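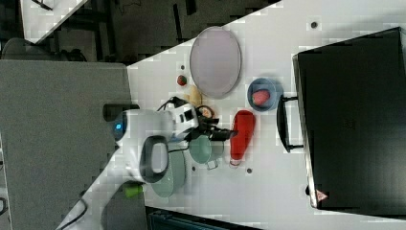

The kitchen table at the Ornwood open day, mid-shift.

Ornwood Open Day: Your Questions

What am I coming to see?
A robot arm moving dishes and pretend groceries from one spot to another. If that sounds dull, you haven't yet found yourself holding your breath over a mug.

When does it run?
Once a year, in February. Doors open at 10 a.m. and the arm gets going at 10:30, or whenever Csenge Oláh has finished her coffee.

Will it cook me lunch?
No. Lunch is at the Flakum cafe across the parking lot, prepared by people.

Why is it so slow?
Because it's running at demonstration speed, and because the other speed made the front row lean back. It also spends a while working out where things are before it goes after them. You do the same with your keys.

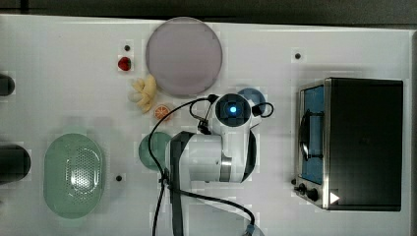 Catríona Horgan wrote to us after the last open day to say that she had come for ten minutes and stayed for two hours, and could we please put out more chairs. We have ordered 50. They fold, mostly.

Does it ever drop anything?
Yes. The regulars clap. Please don't join in, as it only encourages them.

Is somebody steering it?
Some of the time. In the morning session a person guides the arm through each task. After 1 p.m. it tries the same tasks by itself, and we stand nearby looking relaxed.

How many tries does it take to learn one job?
For the simpler ones, almost 500 recorded runs. We'd like 1000, but we would also like to go home at night.

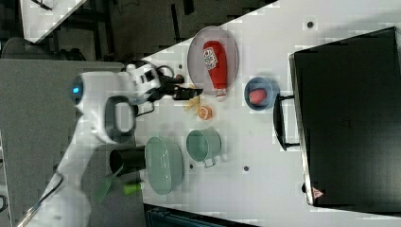 Sorting by kind is harder for it than plain picking up, so those runs are saved for the afternoon, when the crowd is smaller and more forgiving.

Can my kids touch it?
They can touch the one in the Ginamier room, which is unplugged. Everything else stays behind the yellow line - and so do the parents.

Where do I park?
In the Ní Bhriain lot, by the side door. The sign there dates from 1990 and says "Deliveries Only." Park anyway.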